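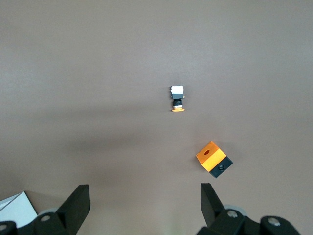 오피니언 > 지역 > 개발과 주민

물가의 땅을 다시 팔기 전에

Zeltlow 부두 터의 호텔 계획이 취소된 지 두 달이 지났습니다. 그때 나는 시청 앞 계단에 서 있었고, 옆에 있던 사람들이 서로 껴안는 것을 보았습니다. 나도 기뻤습니다. 그러나 집에 돌아오는 버스 안에서 벌써 걱정이 시작되었습니다. 계획은 없어졌지만 땅은 그대로 있고, 그 땅을 팔고 싶어 하는 마음도 시청 안에 그대로 있기 때문입니다.

나는 이 도시에서 태어나지 않았습니다. 한국어도 어른이 되어서 배웠습니다. 그래서 공청회에 가면 말을 천천히 고르게 되고, 고르는 동안 발언 시간이 끝나는 일이 자주 있습니다. 한 사람에게 주어지는 시간은 2분입니다. 회사 쪽 발표는 40분이었습니다. 이 차이에 대해서 항의한 사람이 그날 있었는데, 사회자는 규정이 그렇다고 대답했습니다. 규정은 물론 지켜야 합니다. 그러나 규정을 만든 것도 사람이니까 고칠 수도 있다고 나는 생각합니다.

이번에 새로 나온 이름은 Privbridge입니다. 시의 설명에 의하면 이 회사는 부두 터의 북쪽 절반을 임대해서 24층 건물을 짓고 싶어 합니다. 지난번 계획보다 낮고, 카지노도 없습니다. 그래서 찬성하는 이웃이 꽤 있습니다. 지난번보다 나으면 좋은 것이 아니냐고 그들은 묻습니다. 나는 그 질문이 틀렸다고까지는 말하지 않겠습니다. 다만 지난번 계획은 우리가 거절한 계획입니다. 거절한 것을 기준으로 삼아서 다음 것을 재면, 웬만한 것은 다 좋아 보입니다.

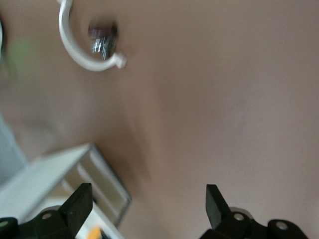
일자리 이야기도 해야 합니다. Privbridge는 상시 일자리 300개를 약속한다고 합니다. 이 숫자는 안내문의 첫 장에 크게 인쇄되어 있습니다. 나는 세 번째 장까지 읽었지만, 그 일자리가 하루 몇 시간짜리인지, 누가 고용하는지는 찾지 못했습니다. 시청에 전화로 물어보았더니 담당 부서가 바뀌었다고 해서 다시 다른 번호로 걸었고, 그곳에서는 자료가 아직 정리되지 않았다고 했습니다. 숫자는 정리되었는데 내용은 정리되지 않았다는 것이 나에게는 조금 이상하게 들립니다.

강 건너 Vurham의 경우를 기억하는 분이 많을 것입니다. 거기도 처음에는 산책로를 모두에게 열어 둔다고 했습니다. 지금도 산책로는 있습니다. 그런데 저녁 8시가 되면 문이 닫히고, 개를 데리고 들어갈 수 없고, 낚시도 안 됩니다. 약속을 어겼다고 말하기는 어렵습니다. 계약서에 "개방한다"고만 쓰여 있고 언제, 어떻게 개방하는지는 쓰여 있지 않았으니까요. 나는 외국어로 계약서를 읽어 온 사람이라서 이런 빈자리가 얼마나 무서운지 조금 압니다.

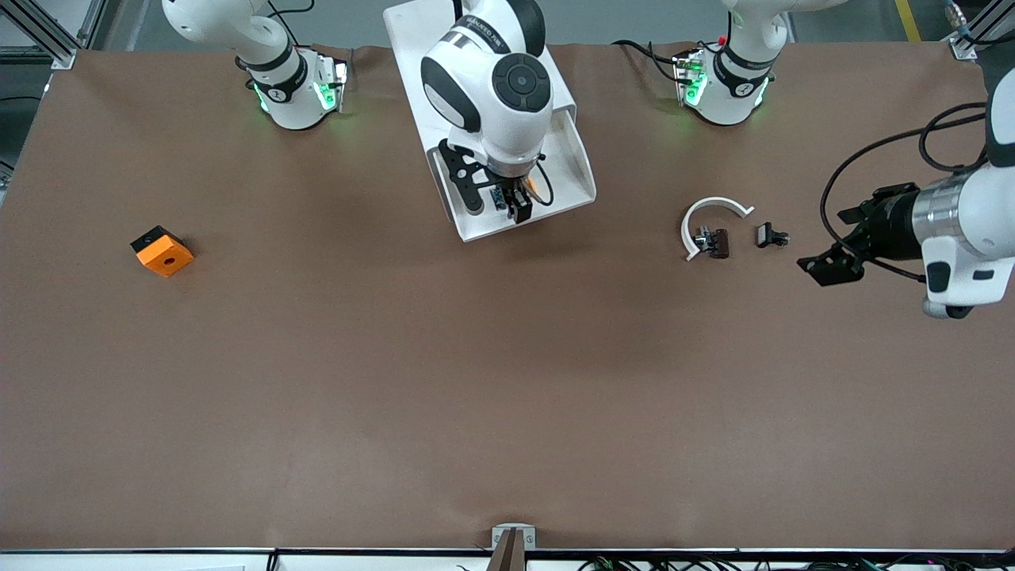

작업대 위의 흰색 곡선형 부품과 검은색 작은 부품 두 개.

반대만 하는 사람이라는 말을 듣고 싶지 않아서 내 의견을 적습니다. 첫째로, 땅을 팔거나 길게 빌려주는 결정은 다음 시의회 선거 뒤로 미루는 것이 좋겠습니다. 후보들이 이 문제에 대해 자기 입장을 말하게 하고, 우리가 그것을 듣고 투표하면 됩니다. 둘째로, 계약서 초안을 서명 전에 공개해야 합니다. 요약본 말고 전문을 말하는 것입니다. 어려운 말이 많아도 괜찮습니다. 사전을 찾아 가며 읽을 사람이 이 도시에는 적지 않습니다.

Ospina 거리의 상인들은 나와 생각이 다릅니다. 부두 터가 비어 있는 동안 손님이 줄었고, 월세는 줄지 않았습니다. 나는 그 거리에서 빵을 사고 신발을 고치기 때문에 이 사정을 가볍게 말할 수 없습니다. 기다리자는 말은 기다릴 수 있는 사람에게만 쉬운 말입니다. 그래서 결정을 미루는 동안 시가 부두 터의 울타리를 걷고, 장터나 주차 공간으로 싸게 쓰게 해 주기를 바랍니다. 큰 돈이 드는 일은 아니라고 봅니다. 울타리는 지금도 여러 군데가 기울어져 있어서 어차피 손을 대야 합니다.

다음 공청회는 11월에 열린다고 들었습니다. 장소는 아직 발표되지 않았습니다. 지난번처럼 오후 2시에 시작하면 가게를 보는 사람도, 학교에서 일하는 사람도 올 수 없습니다. 저녁 시간으로 옮겨 달라는 요청서를 시청 민원실에서 받고 있으니, 같은 생각을 가진 분은 이름을 적어 주시면 고맙겠습니다. 나는 이번에도 종이에 할 말을 써서 갈 것이고, 2분 안에 읽는 연습도 하고 있습니다.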